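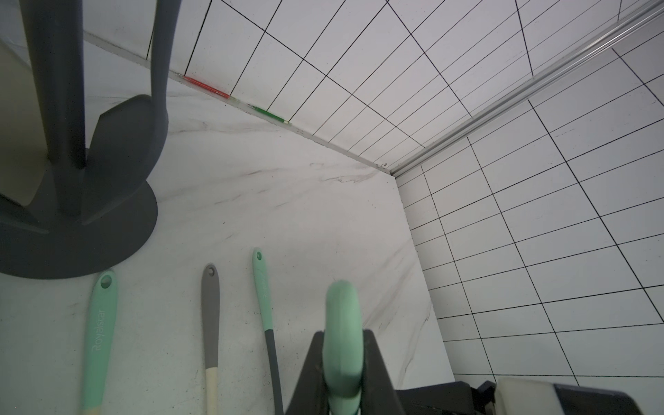 Every gripper maker says its fingers can handle a kitchen. Norix says it louder than most, so in February I went to Radthorpe to watch two of its grippers go up against plain kitchen tools. Nathalie Boersma, who runs the bench, was less sure than the brochure. A rounded mint-green handle between two dark fingers is a kind test, she said. Try 50 handles and call me.

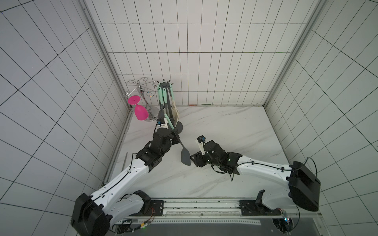
Two arms share one rail at the Radthorpe bench.

The sales sheet mentions no drops. Boersma's log for the morning had 9. Norix blames the controller. I would like to see the same log with a cheaper gripper on it.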